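Vesavmont Collection: catalogue of marine and coastal paintings
Interim progress report to the Fistell Fund
26 September 2019

1. Position at the end of the period

The catalogue covers the nineteenth-century seascapes held at Tromside, most of them oil on canvas, with a small group on panel. Entries for 24 paintings are now complete in draft. A further 20 have been measured and examined but not yet written up. The order of work was changed in September so that the shipwreck subjects could be treated together. They share several stretcher types and, in four cases, the same supplier's stamp on the reverse.

2. Examination

Each painting has been taken out of its frame, measured at both edges and looked at under raking and ultraviolet light. The main findings so far:

Two canvases listed in the old inventory as by the same hand differ in ground. One has a warm buff ground left exposed along the horizon. The other has a grey ground covered by a thick white layer in the sky. The attribution of the second has been reduced to "circle of".

The large moonlit harbour has lost a strip of painted canvas on the left, folded over the stretcher at a past relining. The composition was wider than the present format suggests, and the printed dimensions will be given with and without the turnover.

Old varnish on the storm pictures is uneven. It is heaviest in the lower corners, where it hides the signatures. No cleaning is proposed under this grant — the entries will record the signatures as read under ultraviolet light.

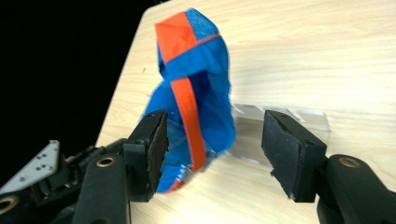
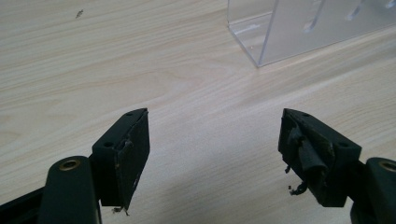 3. Provenance

The Karamanlidis sale papers were consulted over two visits. They give lot numbers and buyers for most of the eastern views, but titles were changed freely between the sale and the first hanging at Tromside, and matching has had to rely on dimensions and frame labels. Six matches are firm. Three remain open, and the entries say so.

One painting previously described as a view of the Bosphorus matches a lot sold as an imaginary harbour. The coastline does not agree with any point we have been able to check. The title will be amended and the former title kept in the index.

4. Text and reproduction

Draft entries run to a limit of 300 words, excluding provenance and literature. The limit has been kept except for the two largest works. Colour proofs have been received for the first section. The blues in the night scenes were too strong and the proofs have been returned with notes.

5. Spending

Spending on examination is within budget. Travel is slightly over, owing to the second visit to the sale papers, and the difference has been met from the photography line. No change to the total award is requested.

6. Next period

Write up the examined works. Settle the open matches or close them as unresolved. Obtain revised proofs. The introductory essay on the market for storm subjects has been started, and a draft will be sent to the Fund with the next report.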